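4. Laying Out the Grid

Older Wasilow guides call for a printed mat. I doubt you need one — plain white paper does the job on a dark table.

4.1 Cut nine squares from one stock of paper. Castum sells a precut pack of 54, which strikes me as a lot of money for squares.

4.2 Set them down three by three, with narrow gaps so the table shows between them.

4.3 Put the letter cards along one side, one per column, and the number cards 1, 2 and 3 down another, one per row. All cards must read from the same side of the table.

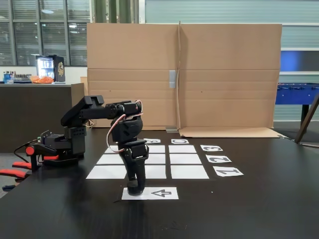

4.4 Place the arrow sheet outside the grid, next to row 1. The start piece goes on this sheet and never on a square.

Note: Tape is said to hold the squares flat. In my experience it mostly lifts the finish.

4.5 Stand a folded cardboard backdrop at the far side of the table. Fekodia claims this cuts distraction. I remain unconvinced, but it costs nothing.
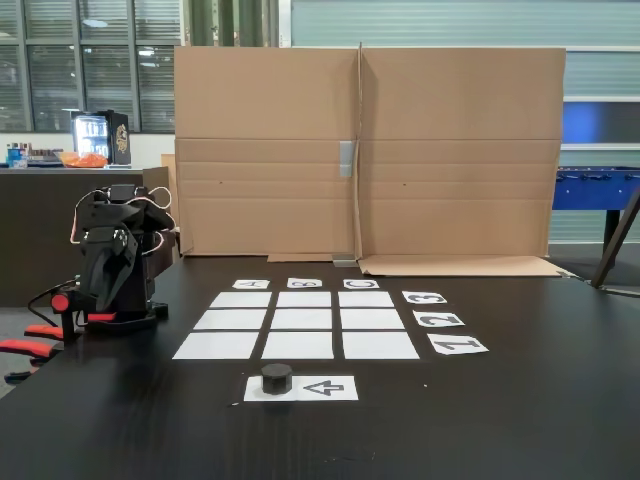 Caution: Check the cards again before each round. A swapped A and C is easy to miss, and every move you write down after that will be wrong.

Revised 2/24/26, Marilou Tan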